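Stain Removers: Questions We Get a Lot

Do the miracle sprays work?
Some do, on some stains. Kitbridge says its spray lifts "everything" in 2 minutes. We would like to see it try turmeric. Coffee and pencil, fine.

Is the expensive one better?
We doubt it. Taveo costs 4 times what plain dish soap does, and on grease we couldn't tell the two apart.

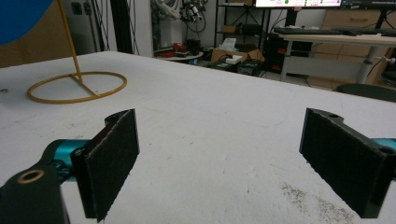

Can I use bleach on a white table?
Check what the top is made of first. White does not mean bleach-safe, whatever the label suggests. Test a spot underneath and leave it for 48 hours.

What about the "natural" ones?
Natural is a word on a bottle. Read the ingredients. If there is no list, put it back on the shelf.

The label says 200 uses. True?
Only if you use a drop at a time. Our bottle was almost empty by April.

Do you get paid by any of these brands?
No. Kitbridge did send a coupon. It had expired.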